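服务台 > 演示与参观 > Obi 手持夹爪 > 工单详情
搜索工单、设备或关键词　搜索

标题：开放日演示，Obi 录完动作以后机械臂回放越来越偏，有时干脆丢轨迹
提交方：Nirnside 展厅演示组
处理方：Rarthorpe 技术支持
状态：已解决，留着观察
影响范围：开放日体验台，上午场

【提交时写的】

你们好，又是我们 Nirnside 这边。先说结论：东西还能动，没冒烟，没伤到人，别紧张，但是今天开放日，外面已经有人在排队了，所以我写得会有点乱，先把现象倒给你们，后面边查边补。

体验台的流程跟上次你们来装的时候一样：观众拿着 Obi 手持夹爪，在木桌上方做一个夹取、搬运、放下的动作，屏幕上出一条轨迹，然后旁边那台机械臂照着做一遍。小朋友特别喜欢，大人其实也特别喜欢，只是大人喜欢得比较含蓄，会先问一句“这个贵不贵”，然后把手伸过来。

问题是这样的。早上开门之前我自己试，录了几条都好好的，软木塞夹起来放进小碗里，机械臂跟着做，稳得很。九点开门，头几位观众也没事。然后慢慢地，回放开始往左偏，一开始偏一点点，夹爪的边碰到软木塞，还能蹭着夹起来，后来就直接夹空气了。再后来软件里跳出来“跟踪置信度低”，轨迹断成两截，机械臂走到一半停住，悬在那儿，观众以为是设计好的悬念环节，还给鼓掌，我也只好跟着笑。

重启软件会好一阵，然后再来一遍。

我这边能想到的先列一下：
软件是你们上个月给的那版，没动过。
固件没动过。
标定是装机的时候做的，之后没重新做过（这条我有点心虚）。
桌子跟机械臂的相对位置应该没变，桌脚贴了定位贴纸，我刚趴下去看了，对得上。
人很多。比彩排的时候多得多。

麻烦看看先从哪儿下手。上午场我先撑着，实在不行就改成我来操作、观众看，但那样就没意思了，大家是来上手的。

【支持回复】

收到。先做几件不影响现场的事：把“诊断”页打开，开着别关，丢轨迹的时候截一下右侧那栏的特征点数量和曝光值；另外请确认手持端的线有没有被踩到或者绕紧；再用桌边的标定板跑一次“快速检查”，先别跑完整标定，只看误差是绿是黄还是红。

还有一个问题：偏的方向是一直往左，还是跟操作的人有关系？

【补充，开门后没多久】

线看过了。没被踩，但是绕了。观众拿起来的时候会转手腕，放下的时候又不会转回来，一个接一个，线就慢慢拧成麻花了，我把它捋开的时候它自己弹回去一截，看着挺解压的。捋开以后录了一条，还是往左。所以线不是主要原因，至少不是唯一的原因，不过我已经在桌边用扎带给它做了个松一点的弯，后面就不太拧了。这个小改动建议你们写进安装手册里，真的很有用，我拿绑电线的那种魔术扎带做的，松紧可以调。

快速检查跑出来是黄的。早上我自己试的时候没跑这一步，所以不知道那会儿是绿还是黄，抱歉，下次我开门之前先跑。

跟人有没有关系，这个问题问得好，我一开始没往这上面想，就站旁边看了几位。个子高的观众拿得高，夹爪从上往下戳，偏得厉害；小朋友踮着脚，夹爪几乎是平着伸过去的，反而比较准。有个小姑娘，连着录，条条都成，她后面那位个子很高的先生一条都没成，他很不服气，又回去排了一次队。

诊断页我开着了。等下一次丢轨迹我就截。

【补充，过了一会儿】

丢了。截图传附件里了，你们应该看得到。我用人话描述一下：手拿低的时候特征点那一栏是满满的，手一抬起来、镜头朝下对着桌面中间的时候，那个数就往下掉，掉到变成橙色，然后曝光那条线会突然往下跳一下，紧跟着就是“跟踪置信度低”。

我自己的猜测（不一定对，我是做展览出身的，不是做视觉的）：是不是桌子太干净了？我们为了开放日专门把桌子擦了，擦得特别亮，昨天收工前擦的，今天开门前又擦了一遍。彩排那会儿桌上堆着一大堆东西，工具啊、纸杯啊、流程单啊，乱七八糟的。今天为了好看全收走了，就剩要夹的那几样小东西。

如果真是因为收拾得太干净才坏的，那我要跟展厅那边好好说道说道，他们天天催我收拾。

【支持回复】

你的猜测方向是对的，诊断截图也支持这一点。手持端在比较高的位置、镜头朝下的时候，视野里大部分是桌面。木纹又细又密，方向一致，算法不太好区分这一段和旁边那一段；如果再有反光，能用的点就更少。彩排时桌上杂物多，等于替你们提供了参照。

请试三件事，按顺序来，每做完一件录一条再做下一件，这样我们能知道是哪一件起了作用：
1. 关掉或者调暗正对桌面的那盏射灯。
2. 在桌面靠外侧放一两样不会动的、有图案的东西。
3. 做一次完整标定。

另外请确认手持端镜头有没有指纹。

【补充】

镜头有指纹。怎么可能没有呢，开放日啊！我拿眼镜布擦了，擦完画面一下子透亮了，我自己都吓一跳，之前居然一直隔着一层油在看世界。擦完录了一条，偏得少了一点点，但还是偏，特征点那栏也还是橙的。

然后是射灯。射灯这个事情比较麻烦，展厅的灯是一路一路控制的，关掉我这盏，隔壁展位那一排也跟着黑。隔壁是做烘焙设备的，他们的面包在灯下面才好看。我过去商量，他们人很好，说可以关一会儿给我试，但是别太久，面包灰扑扑的没人停下来看。于是我们关了一小会儿。

灯一关，曝光那条线立刻就老实了，不跳了。特征点没有变多很多，但是不会突然掉下去。录了一条，机械臂走完了全程，没断，落点还是偏左。所以“断”和“偏”看来是两件事情，我之前把它们当成一件事写在标题里了，标题我就不改了，免得你们那边对不上号。

面包那边的灯我给他们开回去了。后来想了个办法，不关灯，把灯头扭一个角度，让它打到后面的墙上再反回来。展厅管灯的同事爬梯子上去扭的，我在下面盯着诊断页喊“再来一点再来一点过了过了回来”，旁边观众围了一圈看我们扭灯，我觉得他们看得比看机械臂还认真。有个大爷全程在下面指导，说要再往右，结果还真是要再往右。

扭完以后桌面上那块白光没有全消失，但是挪开了，也柔和多了，不再刚好罩在夹取的位置上。曝光线偶尔动一动，不跳。断轨迹的问题到这里基本就没再出现过，我从那以后又盯了很久，只有一次，那次是因为有位观众拿着手持端转身去叫他朋友来看，镜头对着人群扫了半圈，那个不能怪软件。

【补充，关于放参照物】

第二件事，放有图案的东西。我手边最有图案的是开放日的宣传单，就拿来贴在桌子外侧了，特征点那栏马上变绿，非常漂亮，我正要给你们报喜，有位观众很自然地把宣传单揭下来，说了声谢谢，带走了。

我又贴了一张，又被拿走了。

第三张我用双面胶贴死了，结果有人去抠，把角抠卷起来了，卷起来的纸在镜头里会晃，比没有还糟糕。后来我去展厅库房找了一块以前活动剩下的展板边角料，上面印着密密麻麻的地图（Nirnden 老城那一片，还挺好看的），裁了一条压在桌子远端，用夹子夹住，夹取的地方一点不挡。这下没人拿了，不过有不少人会弯腰在上面找自己家在哪儿，找着找着就忘了排队。

放好以后录了几条，不断，特征点一直是绿的。高个子观众也不断了。前面那位排了两次队的先生刚好还没走，我把他叫过来又试了一次，轨迹是完整的！他很高兴！但是机械臂最后还是夹空了，往左偏，他又不高兴了。

所以现在剩下的就是偏的问题。

【支持回复】

很好，这一步的记录非常清楚，感谢。断轨迹可以确认是反光加上纹理不足，镜头指纹加重了情况。

关于偏移：请先别急着做完整标定。“快速检查”黄色说明手持端和机械臂坐标之间有偏差，但偏差在一个上午里越来越大，这不像是标定本身的问题，更像是有什么东西在慢慢移动。请检查手指的紧固螺丝、镜头支架，以及标定板有没有被碰过。检查的时候可以用手轻轻推一下两根手指，看看有没有晃动。

【补充，午休前】

被你说中了，我先卖个关子，把过程写完。

手指：推了，左边那根很结实，右边那根也很结实，张开闭合都顺，回零的读数也对。我还拿了张纸片夹着拽，拽不动，夹持力没有问题。

标定板：位置没变，贴纸对得上。

镜头支架：呃。

支架自己没松。但是支架上面那个护罩，就是为了防止观众摸镜头加的那个透明小罩子，是我们自己后来加的，不是你们的件。它卡在支架上，观众拿的时候习惯性地会用虎口顶着它，顶着顶着，就把支架往一边压过去了一点点。我用手一按，诊断页里的画面就跟着挪一下，一松手，回来一点，又没有全回来。每个人压一点，每个人压一点，一个上午下来就偏了。重启软件会好一阵，估计是因为我每次重启的时候都会顺手把手持端放回架子上，架子又把它顶回去一些。

这个护罩是我主张加的。我要承认这一点。我当时还很得意，觉得我解决了指纹的问题，结果指纹也没挡住，还多出来一个毛病。

护罩拆了。支架螺丝我重新紧了一遍（用你们给的小扭力扳手，响一声就停，没多拧）。午休的时候体验台关着，我正好趁这个空当做完整标定。

【补充，做标定】

完整标定的过程我也记一下，因为下次可能不是我来做，写清楚一点省得再打电话问你们。

先把机械臂退到停放位，急停按下去，再去桌子那边动手。这一条我放最前面，因为我今天第一次就忘了，手都伸到桌子上面了才想起来，回头一看急停灯没亮，赶紧缩回来。机械臂那时候没有在动，什么事也没有，可是规矩就是规矩，我自己罚自己再从头走了一遍。

然后把标定板放到桌上的定位贴纸里，拿手持端从低到高，再从左到右，慢慢地扫。软件里有个小圆环会慢慢填满，填满一圈换下一个姿势。这个圆环很气人，最后那一小段特别难填，我举着手持端换了各种角度，胳膊都酸了，后来发现是要往后退半步再朝下看。往后退半步！就差这半步。手册里写的是“适当增加距离”，我建议改成“往后退半步”。

填满以后点“计算”，等它转完，误差出来是绿的。再跑一遍快速检查，也是绿的。

然后急停松开，复位，让机械臂走了一遍自检动作，没有异响，没有报警。

录第一条：夹软木塞，放碗里。准。
录第二条：我故意举得很高，模仿那位先生的拿法，从上往下戳。准。
录第三条：我故意手腕乱转，把线拧了几圈。也准，只是轨迹画出来像一团面条，机械臂照着那团面条走了一遍，走得特别认真，看得我有点不好意思。

【支持回复】

三条都通过，可以恢复开放。下午场请在每隔一段时间的空当跑一次快速检查，并把结果回写到工单里。护罩建议不要装回去，我们会评估做一个正式的防指纹件。另外请说明一下现场观众操作时的隔离方式，我们想确认观众手部和机械臂的工作区域不重叠。

【补充，说一下现场隔离】

这个我们做得很仔细，放心。观众录动作的时候，机械臂是停放的，急停按着，由我们的人管着按钮；录完观众退到黄线外面，手持端挂回架子上，确认人都退了，再松急停回放。黄线是地上那条，跟彩排时一样。小朋友会有往前凑的，所以我们有一个人专门站在那头跟他们聊天，聊着聊着他们就不往前凑了，因为他们更想讲自己家的扫地机器人。

唯一的问题是有家长会问能不能让孩子站进去合个影。不能。机械臂断电以后也不能，因为后面排队的人看见了就都想进去。我们的话术是“在线外面拍，机械臂会朝这边鞠躬”，然后按一下你们给写的那个鞠躬动作。那个鞠躬太好用了，谢谢你们，今天按了无数次。

【补充，下午三点】

回写快速检查的结果：绿。中间有一次边缘上有点发黄，我看了一下，是地图那条展板被人推歪了，扶正就绿了。护罩没有装。线没有拧。镜头隔一会儿擦一次，我把眼镜布直接挂在架子边上了，后来发现有观众拿它擦自己的眼镜，也行吧。

下午来了一批学生，老师带着的，问的问题比上午多。有个学生问，为什么不直接编程让机械臂去夹，还要人拿着这么个东西比划。我讲了一通，说有些动作用手做一遍比写出来快，比如把布角翻过来，他想了想说“那它就是在抄作业”。对，差不多吧。老师在旁边咳了一声。

还有个学生发现了一个我真的没注意到的事：手持端放下的时候，如果两根手指没张开，下一个人录的第一段里夹爪就是合着的，机械臂回放时会先合上再张开，多一个没有意义的动作。她说看着像打了个哈欠。我把这个提成一个小需求，单开工单好像又有点小题大做，就先写在这里：能不能在开始录制的时候提示“请张开手指”？或者自动把开头那段没有动的裁掉？都行，不急。

【支持回复】

“请张开手指”的提示可以做，我们记到需求里。裁剪开头静止段已经有开关，在“录制设置”最下面，默认关着，你可以打开试试，打开后请注意动作开头至少停顿一下，否则可能把有用的部分也裁掉。

【补充】

找到了，打开了，哈欠没有了！这个开关藏得也太深了，要往下拉好久。

不过确实像你说的，有的观众性子急，一按开始就动手，开头被裁掉一小截，机械臂就从半空中起步，看着有点愣。我们现在会带着他们喊一声“预备——夹！”，喊完才动，刚好停顿那么一下。全场一起喊，气氛特别好，隔壁做面包的也跟着喊。

【补充，下午五点，收场】

关门了。收场前最后一次快速检查：绿。

机械臂停放，急停按下，电源关了，手持端挂架，线盘好。桌上的小件收进盒子，软木塞少了一个，碗还在，软木塞大概是跟着哪位小朋友回家了，明天我带新的来，家里有。

说一下整体感受（这段你们可以跳过）。今天下来观众的反应比我预想的好，尤其是断轨迹修好以后，成功率一上去，排队的人脸上的表情都不一样了。上午那会儿不太行的时候，其实大家也挺宽容的，有人说“机器人也会紧张嘛”，可是我站在旁边还是很难受，总觉得该早点开这个工单，拖着自己重启了好几轮才来找你们。以后我学乖了，第一次偏我就开。

给后面接手的同事留一份开门前要做的事，我按今天踩的坑写的，可能不全，谁想到了再往里加：

开门前先跑快速检查，黄的就别开门。
镜头擦一下，用眼镜布，别用纸巾，纸巾掉毛。
看一眼灯有没有被别的活动扭回去。灯头上我贴了小纸条写着“别动”，但是你们知道的，写了别动的东西最容易被动。
地图条压好，夹子夹紧。
护罩在库房抽屉里，请让它一直待在抽屉里。
线的弯留松一点。
急停先试一下，按下去要看见灯亮。
“录制设置”最下面那个裁剪开关保持打开，带观众喊预备。
桌子不用擦得太亮！干布擦擦灰就够了。上光的那瓶喷剂我已经藏起来了。

【支持回复】

记录很完整，谢谢。我们这边总结如下，供归档：断轨迹由桌面反光、桌面可用纹理少和镜头污渍共同造成，调整灯光、增加固定参照物、清洁镜头后消失；回放持续左偏由加装的护罩受力、带动镜头支架缓慢移位造成，拆除护罩、紧固支架、重新标定后恢复。

还有一个请求：我们想把低纹理木质桌面加进测试用例。方便的话，请从手持端录一段没有夹取物的数据，手指张开，朝下对着桌面，慢慢移动，几个高度都来一点。桌面上原有的痕迹不需要处理，那些痕迹对我们有用。

【补充，录完了】

录完传上去了，文件夹名字叫 Nirnside_木桌，你们搜一下就有。地图条我录的时候撤掉了，不然就不是你们要的那种难度了。

录的时候我顺便盯着特征点看，挺有意思的：桌面中间有两道深色的小细痕，一道长一点，一道短短的、弯弯的，只要它们在画面里，那一栏就能稳住一点点；一挪开，光剩下浅色的木纹，数就往下掉。再挪到桌角，就是圆角的那个地方，又回来了，因为能看到桌子边，外面还有黄黑条的胶带。我之前一直嫌那两道痕不好看，还想找人来打磨一下，现在想想算了，留着吧，它们也算是在上班。

还有反光的那块，灯扭过以后也还是有的，在桌面偏上的位置泛白，木纹到那里就淡下去了。你们要是想要没有扭灯之前的那种更厉害的反光，得等下次爬梯子，管灯的同事今天已经爬够了，我不好意思再开口。
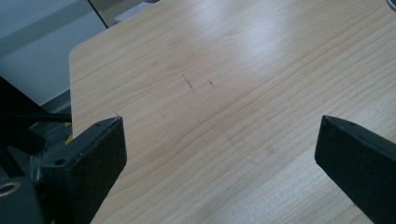
下次开放日定在九月，场地还是 Nirnside 这个厅，桌子也还是这张，到时候我提前把快速检查的结果贴到新工单里，你们有空看一眼就行。软木塞我多带几个。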